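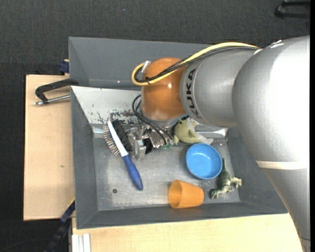 The inventory for the Sriwong house ran to 17 pages, and Nantana Wattanapong had reached page 13 when she found the line that did not agree with anything else.

"Brush, two-sided," it read. "Blue handle. Pins one side, bristles the other. Owner: see remarks."

The remarks column was blank.

She set the list on the sill and called down the stairs. Decha Chantharasri came up with the tape gun still in his hand. He had been sealing cartons since morning and had labeled each on two sides and the top, according to the procedure.

"Remarks," she said.

"Who filled in that page?"

"Strachan."

Niall Strachan had left the firm in September. His entries were known for their accuracy. He measured drawers. He had once recorded the number of turns needed to open a jar -- 5, clockwise, the thread being reversed -- and the figure was later confirmed.

Decha read the line again. "What did they brush with it?"

"A dog, I would think. Pins for the undercoat, bristles to finish."

"There is no dog on the list."

She checked. Page 9 gave the contents of the back hall: one boot tray, one umbrella, one hook at knee height, purpose not stated. Page 11 gave the kitchen, with a shallow dish on the floor beside the stove. Strachan had put the dish under crockery. Nowhere had he written the word dog.

"Items without an owner go to Zososgate," Decha said. "Storage, then disposal."

"I know where they go."

She took the pen from behind her ear. The column was narrow and the rules allowed one line. She wrote: Keep with hook and dish. She initialed it, and Decha, after reading it over, initialed it too.

Then he went down to find a smaller carton, and she turned to page 14, which began with the curtains.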